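1/ I've been meaning to share how left-handed handwriting practice is going at our house – slowly, but happily!

2/ Tilt the paper clockwise. I went with 34 degrees after lots of fussing.
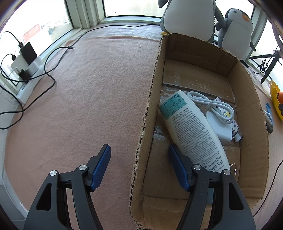 3/ Hold the pen a little farther back than feels natural, so you can see the letters you just made.

4/ Ink matters more than I expected, and the Siveo gel is dry before my hand gets there.

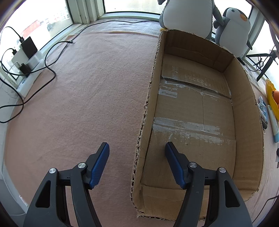
Cardboard box, with two penguins behind it.

5/ I do 3 lines before breakfast, nothing fancy, mostly grocery words.

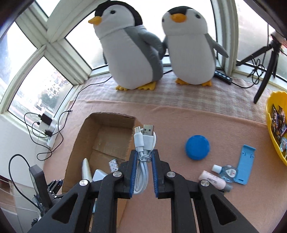

Then one more line at night if I'm not too sleepy. My lowercase f is still a mess, bless it.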